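Two arms, one garage table, and a trash can that keeps winning
Home and Shared Shop Builds > Arms and Grippers

femivon_bench
Original poster

Been lurking on the build threads since April and finally have enough going on to post my own. I'm doing a two-arm tabletop cleanup cell at our shared shop. The idea is simple enough: paper scraps and dirt on the table, one arm handles the trash can, the other handles a brush, table ends up clean. I've been calling the project Natia because every folder on my laptop needs a name and that one was free.

Both arms ride on one metal rail along the front edge so I can slide them apart or closer together before I clamp down. Enclosure is aluminum extrusion with panels on three sides. The tabletop is a marble pattern, which looks fancy and was a terrible choice (gray veins plus gray dirt, you can imagine what my segmentation thinks of that). I drive both arms by hand from a pair of leaders and record the runs, then train on those. So far I have 44 runs I'd call good and a much bigger pile I wouldn't.

My trouble is the can. It has a swing lid and I've got a liner bag folded over the rim, and between the two of them the left gripper has a really narrow way in. If I come in too steep, the wrist bumps the lid. If I come in too flat, the fingers grab the bag and the whole can starts walking. I lost most of Sunday to this!

Brush side is better. It's a plain green scrub brush and the right arm picks it up fine as long as the handle is pointing somewhere toward the front of the table. Bristles up or bristles down doesn't seem to bother it much on the grab, but of course bristles up means I have to flip it before it does any good, and the flip is ugly.

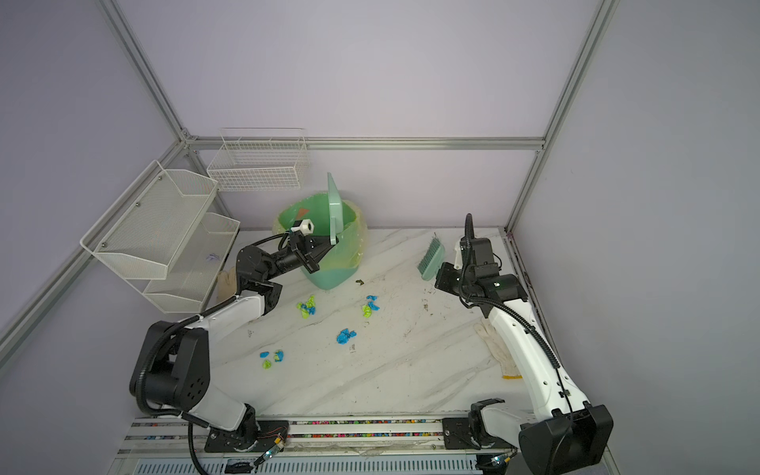
Simiyu wants to know why the lid is in the build at all. Pull the lid, pull the bag, get the paper going into a bare can, and only then make life hard again. "You're debugging three things and calling it one," was the full reply, followed by a link to a thread from last winter that I'm pretty sure half of you have read already.

femivon_bench
Yeah, fair, and I did think about it. But the lid is the part I care about. Anybody can drop paper in a bucket. I want it to work with the kind of can people have in a kitchen, bag and all. If I take it off I know myself, it's never going back on.

nudex_fan3213
Siding with the OP here. I built mine around a bare bin, got it working great, then added the lid and had to redo pretty much every run. All the approach angles were wrong. The arm had learned to come straight down from above and there's a lid there now. So you don't save the time, you just spend it later.

And before anyone asks, yes the 3213 is my old gear ratio joke, 3,213 encoder ticks, no it isn't funny anymore.

rail_and_error
Disagree with both of you a little. You don't have to take the lid off, just tape it open! Same shape, same obstacle, but it quits swinging. Then the only moving thing is the bag. Once the reach is reliable, peel off the tape. Took me an evening.

Also, how is the can held down? If it walks when you snag the bag then it's too light. Put something heavy under the liner.

femivon_bench
It isn't held down. I'll try a weight, I've got a chunk of steel plate that should fit. Tape is a good call too, doing that first.

gray_wall_gary
Not the question you asked, but clean out your rail. I see little beads in the grooves of that thing, pink and blue and whatever else. The first time you slide a base over one of those you'll be wondering why your calibration is off by a hair. Ask me how I know. Shop vac with the skinny nozzle, five minutes.

femivon_bench
Ugh, yes. Those are left from a sorting test and they get into everything. I pick them out of my shoes at home.

nudex_fan3213
What loop time are you getting with both arms live? Mine got jerky at the wrist once I ran 4 cameras, and I blamed the gripper for a week.

femivon_bench
Haven't logged it properly. I'll put a timer on it tonight. The training side is capped at 3,000 steps at the moment just so I can get a few tries in per evening, so I wouldn't read too much into how smooth it looks yet.

rail_and_error
3,000 is nothing, you'd need way more than that before I'd blame the lid for anything. Let one cook overnight and see.

femivon_bench
Shop turns the power off at ten. I'll have to move the training to my place. Taping the lid now, will report back.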